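Nov 5, 2020

Clocks back, dark by tea, and the utility room wall is now the main business of the week. I have put off writing it up because I wanted the readings to settle first. They have settled more or less where I expected, a little worse near the skirting and a little better at head height.

Background, so that I can find it again in March. The wall backs on to the bathroom. It was skimmed and painted before we moved in, with what I take to be an ordinary contract matt, and it has been a sort of off-white ever since. There are two marks on it. The larger is the blotchy one that Danish noticed when he came to look at the boiler. The smaller is lower and to the left of it, and so faint that I lose it in some lights. I had been treating them as one fault. I now think they may be two.

Methods so far. I drew a pencil line round the larger mark, waited, then rubbed the line out again because it was irritating me. That was a mistake, as I no longer have the outline to compare against. Next time use low-tack tape, and write the date on the tape.

The meter is the cheap Pekix with two pins. It gives a figure for timber and the same scale does for plaster if you only want to compare one spot with another. The sound plaster by the door reads 16. The middle of the larger mark reads a shade over that, and the lower mark reads the same as the door. On that evidence neither is live. The meter would have to be quite wrong for there to be water standing behind the skim.

Wajid Awan disagrees. He came round at lunch, pressed his palm flat against the wall for a long time and said it felt cold. All outside walls feel cold in November, and this is not an outside wall, so I am not sure what either of us proved. His view is that the bath waste has a weeping joint and only leaks when the bath is emptied in one go. I agreed to a test. We filled the bath to the overflow, pulled the plug and stood in the utility room for the full drain. No change on the meter at once, and none an hour later. I will repeat it twice before ruling it out.

Water meter outside: took a reading last thing at night and another before anyone was up, with every tap shut and the cistern full. Same figure both times, down to the last red dial. That rules out a supply leak of any size. It says nothing about the waste side.

Materials. I have priced the stain block at two places. Lodhi on the corner have the Flutier oil-based one in the small tin, and say to allow a full day between coats in a cold room. The Dumier water-based is dearer, dries in a couple of hours and smells of very little. With the door shut and the window painted in, smell matters. Danish Warraich used the oil one on his landing ceiling and slept at his brother's for two nights. I am leaning towards the Dumier, two coats, then two coats of matt over the whole wall, corner to corner. Patching would leave a square that showed in every low sun.

Prep list:
Sugar soap, weak, then rinse.
Fill the old screw holes by the cupboard.
Light sand with 120, dust off, wipe.
Mask the top edge of the tabletop.
Lay the old sheet down.

The table stays where it is. It is a pig to shift, and the white top wipes clean if anything drips on it. The cabinet on the right can be masked along its side. What has to move is everything at the left-hand end, where the white cloths have been living since the summer. I would like them back in the airing cupboard before any dust is raised.

Went in again before supper and looked at the wall properly with the overhead light on, which flattens it a good deal. The paint is greyer towards the centre and goes creamy over to the right. I had put this down to the bulb, and I am less sure now. If the colour has drifted across the wall then matching from the tin is hopeless, and that settles the argument for doing the lot. 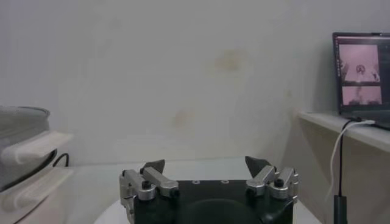

The wall before sugar soap. Larger mark right of centre, the faint one lower and to the left.

Budget is fine. Tray, sleeve and frog tape are already in the cupboard under the stairs, and the sleeve is the short-pile one, good for a smooth wall. I need filler. The tub I have has gone to biscuit round the rim, and the middle is doubtful.

Order of work, then: two more bath tests, one with the shower run for ten minutes as well. If both are clean, wash down and block the marks. If either shows a rise on the Pekix, the bath panel comes off and Wajid gets to be right about the joint.

Rang Danish about borrowing the small sander. He has it, but the pad is worn, so add a packet of discs to the Lodhi list with the filler. Meter reading tonight at the larger mark unchanged. Window still stuck.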